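Ticket 1821: left jaw slips on thick fabric
Opened 2025-03-19 by Krisztina Csonka
Build: Kurnix hand gripper, home bench
Status: open

Jaws close fine on T-shirts but lose grip on anything heavy. It started after I reprinted the left arm in February. I swapped the pad glue and retightened the pivots, no change.

Fleece between the pads, and the pads open over the grey T-shirt:

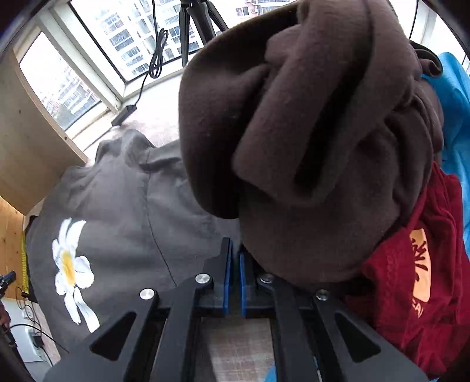
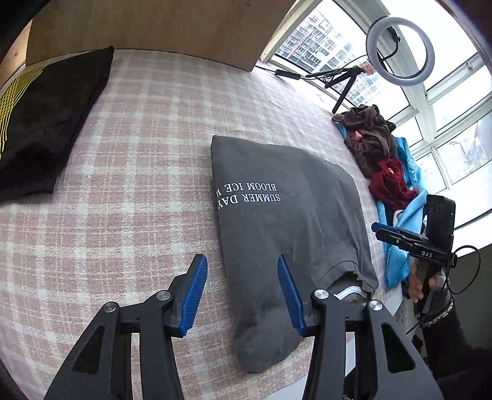

Ran 200 closes with the old spring and logged the trigger travel each time. The left side lags from the first close, so I don't think it's wear. Flilden suggested the pivot hole is undersized. Measured it and he's right, it's tight at the back.

Next: ream the hole, refit the Janari spring, run another 200. Will update the colour of the test tags in the log too.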